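Chapter 4
Laying and Clearing the Table

What you will need for this chapter: a table, a cloth, two plates of different shape, something small for decoration. Chairs if you have them. A notebook.

Before you start

Most learners skip this chapter. They have laid a table since they were small, so why read about it? Then the first practical comes round in May and the plates are all over the place. Cloth crooked, a fork missing, somebody's elbow in the flowers. So, read it. It's short.

Laying a table is a small job with an order to it. Cloth first, always. Then the plates, then whatever goes round the plates, then the decoration. Clearing is the same backwards, more or less, exept that the cloth stays down until the crumbs have been dealt with.

The dining room at Kekevetti, where I learned, had 100 covers at lunch and one person on cloths. You got quick. You also got told off, mostly about edges.

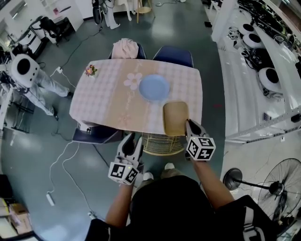

Corentin Boyer
Course author, Home and Table Skills, Pruvost

Edges, then. A plate at the corner is a plate half way to the floor. The tan square one sticks out a little past the edge of the table with the fingers of the gripper closed on its near side. Fine for a plate in hand. For a plate you are walking away from, no. Bring it in by a thumb's width at least. Two if there are children.

The round blue plate is further in. Look at the cloth round it, the big pink flower to one side. A printed cloth gives you something to measure by. Checks are even better, follow a line of them and your plates come out level without a ruler. Plain cloths are harder, we get to those in the section on folds.

Square plates: sides parallel to the table edge. A square plate on the twist looks like a mistake even when it was meant. Round plates forgive you, unless there is a pattern with a right way up.

Flowers. Keep them low and keep them out of the way of hands. The far corner will do while you are working, as with the small red and orange ones here. Artificial is fine for practice and for everyday. Move them to the middle once the plates are down, if there is room in the middle. Often there isn't.

Chairs and stools stay pushed under until the end. You want to get round all sides of the table without a shin going into something. A low stool under the near edge is the one people forget, check with your foot before you step in.

Words used in this chapter

Cover: one person's place, with everything on it.
Drop: the part of the cloth that hangs over the side.
Near edge: the edge you are standing at. It changes when you move, the plates dont.

Try it

Lay for two with odd plates, one square and one round. Stand back by the door and look. Then clear it, shake the cloth, and lay it again from the other side of the table. Write down which plate you had to move twice.

Next: 4.1 Cloths and how they hang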